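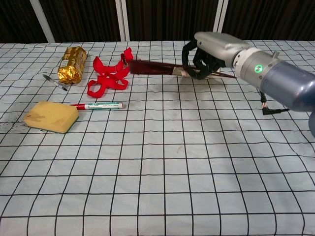 Oluf Hjaltested wrote to ask whether the Draton tabletop service can be booked for thin and soft items only, or whether a customer must take the full range of household objects. Either booking is accepted. The thin item set and the soft item set are listed separately on the order form, and a customer may request one without the other.

Draton Tabletop Handling Service
Gallery and service notes

This page accompanies the Draton handling service, offered by Zasden to laboratories, product teams and teaching departments that need everyday objects handled by a robot arm under agreed conditions. The notes were last revised on 26/11/2025 and replace the leaflet issued in February.

Gallery

Thin item in the gripper. A long, dark reddish-brown item is held in the black jointed fingers, with its narrow end toward the wrist. The green indicator on the wrist is lit.

Soft and loose items. The red lanyard lies in open loops on the grid cloth. Items of this type are booked under the soft set, with straps, cords and cloths.

Mixed items on one table. Two marker pens, a kitchen sponge and a package in gold foil share the work surface. Customers who order a mixed table may send their own objects or choose from the Zasden list.

What the service includes

Each booking covers the preparation of the table, the handling session itself and a written record. The record states which objects were presented, in what order, and the outcome of each attempt. An attempt is entered as complete, partial or failed. Partial attempts are described in a short note by the operator on duty. Video is supplied on request and must be ordered before the session begins.

The standard booking provides 100 attempts. The extended booking provides 587, divided over several sessions at the discretion of the scheduling office. Unused attempts may be carried to a later booking by the same customer but may not be transferred to another organization.

Object sets

Thin set: sticks, pens, brushes and flat utensils.
Soft set: straps, sponges, cloths and small bags.
Wrapped set: boxed or foil-covered goods with a closed outer layer.
Mixed set: any combination of the above, agreed in writing.

Objects supplied by the customer should be labeled and accompanied by a packing list. Liquids, food in open containers, blades and glass are not accepted. Marks and wear on supplied objects are recorded on arrival. Zasden does not clean objects before use unless the order form asks for it, as some customers wish to have worn or stained articles handled in the condition in which they were sent.

Lighting and background

Sessions are held indoors under fixed lighting. The background may be changed at the customer's request, subject to the materials on hand. A printed grid cloth may be requested as the table covering. The cloth is soft and may fold or wrinkle during handling, and measurements should not be taken from its lines. A rigid board is available for work that depends on exact position.

Software

Session records are delivered in the Kang format, with a plain spreadsheet copy. Customers who use Prolen for review can import the Kang file directly. The current import tool does not carry over operator notes, which must be read from the spreadsheet. A correction is planned and will be announced on this page.

Fees

The fee for a standard booking is $1,418. This covers one object set and the return of supplied objects by ordinary mail. Each additional set is charged separately, and a quotation is sent before any work is scheduled. Teaching departments may apply for the reduced fee by attaching a course outline to the order form.

Cancellations made before the objects have been received are refunded in full. After receipt, the cost of return shipping is withheld.

Questions from readers

Questions about the service may be sent through the contact form. Answers of general interest are placed at the head of this page with the permission of the person who wrote. Requests for a repeat of a completed session should give the booking reference and the name of the object set concerned.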